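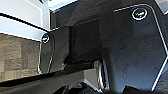
Left Hook, Right Hook - a short story

My first evening at Buddale I was handed a key ring, a flashlight and a hook. The hook was on the right side of the cabinet at the end of the hall. The left one was taken.

"That's Yannick Sabatier's," said Vidal, who ran the night desk and ate sunflower seeds out of his shirt pocket. "Don't touch his stuff and he won't touch yours."

"When do I meet him?"

"You don't. He's the 2 to 10, you're the 10 to 6. He's out the back door before you're in the front."

So that was my roommate, if you can be roommates with somebody inside a cabinet. I had 300 keys to learn and a hallway 100 steps long (I paced it, there wasn't much else going on) and one heavy olive thing hanging across from me every night like a guy asleep on a bus. He always left it there. I used to wonder what he wore home.

I talked to it a little. Hello, Yannick. Cold out, Yannick. You get like that at three in the morning.

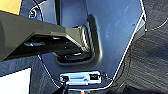

The Note

It was September when I finally wrote to him. All I wanted was to know if he minded me moving the bottles, so I stuck a scrap of paper in the collar. Next night there was an answer in the same spot, in tiny square handwriting: "Move them. Please do not move the one from my sister."

Well, which one was from his sister? I wrote back and asked. He wrote, "You will know it." I did not know it! I stood there with my flashlight, reading labels, and went on my rounds feeling like I'd flunked something.

After that we wrote all the time. He told me about Drudance, the town he came from, where the ferry ran late so often that people set their clocks by it anyway. I told him about my mother's knee and the dog next door. He had opinions about soup. I had opinions about his opinions.
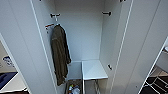 My trouble is that I can't leave a thing alone once I like it. By October I'd decided we should meet, and I started turning up early, 9:50, then 9:40, with a coffee in each hand, and every time I'd hear the back door go. I'd pull the cabinet open and there it would be on the left, olive and rumpled, with the bottles down in their dark bin underneath, and some nights a note and some nights not. I drank both coffees. I didn't sleep much that month.

"Maybe he's shy," I told Vidal.

"Maybe he's got a bus," said Vidal.
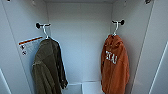
Right Hook

I quit trying to catch him and brought in my orange hoodie, the loud one with the lettering, the one my brother says you can see from the highway. I put it on a white wire hanger on my side, across from the olive, and pinned a note to the sleeve.

"Going to Clunotero for 2 weeks to help my mother. This is so the place doesn't look empty."

When I got back the hoodie was where I'd left it. My note was gone and there was a new one in the pocket, with a drawing of a ferry on it.

"It is very bright," he'd written. "I said hello to it every day. How is the knee?"

I found a pencil and sat down on the floor to tell him.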